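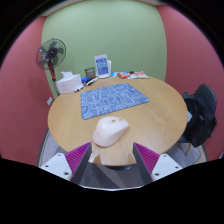

Fig. 1. Round table with mouse, patterned blue mouse pad, tissues and markers.

Handout 2: Setting up a small shared work table

Okay, so last time we did big desks with drawers, and a few of you asked what to do when all you've got is a little round table. I love round tables (I have one at home and I eat, grade and fold socks on it), but they do need a different approach!

Start with the mouse pad. On a rectangular desk you'd line it up with the front edge and be done. A round table has no straight edge to follow, so I put the pad down first, sit, rest my arm, and let it turn to whatever angle my wrist likes. In Fig. 1 it's at a slight angle with bare wood on every side, and I'd happily work like that. The mouse goes on the pad when you finish for the day. Please.

Next, the far edge. Tissues, pens, all the stuff you reach for a few times an hour can live back there by the wall. The tissue box is fine where it is. The markers I'd change: they're lying scattered toward the pad, and on a round top a pen that gets rolling will find the floor sooner or later. A mug does the job. So does a shallow tray, which Ese Jibrin swears by, and after trying hers for most of March I'm coming around.

For the practice part, work in pairs:
Clear the table completely and wipe it down.
Put back the pad and mouse, then sit and adjust.
Add no more than 6 other things. A cup of pens counts as one, I'm not a monster.
Swap seats and work for 15 minutes at your partner's setup.

Jot down anything you moved during those 15 minutes, even if you put it right back. We'll start with your notes next time, and then get into cables.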